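4.2 Household Surveys and Table Habits

The second part of the study looked at how families in Grudton and Bokport set the table for the evening meal. Following the method of Amano and Kanaujia, we asked each household to keep a short written record in March, noting who ate together, at what time, and which dishes and table coverings were used. Of the 285 households invited, 173 returned records that were complete enough to code.

Shared meals were more common in Bokport, where most working adults were home before 6 p.m. In Grudton, where the cannery runs a late shift, many families ate in two sittings, and the second was often a single bowl of soup or rice taken without a full setting. Older respondents in both towns described this as a recent change. Younger respondents did not.

Table coverings followed a different pattern. Full cloths were kept for guests and holidays, while single placemats were used on ordinary days - often round and woven, as in Figure 3.

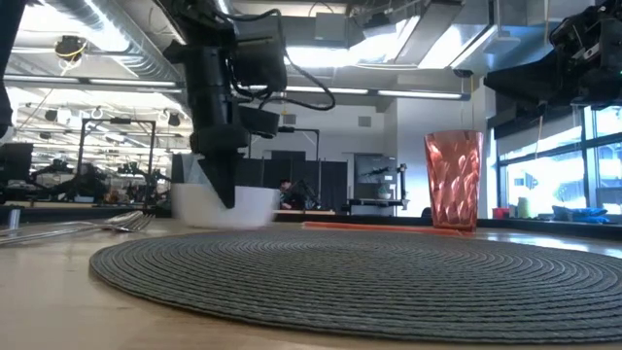

Figure 3. Round placemat of coiled dark gray cord, with a plain white bowl.

Households with children under ten were the least likely to use any covering, and several wrote that washing cloths took too much time. Income had little bearing on the choice once the age of the children was taken into account. The interviews reported in Section 4.3 return to this point.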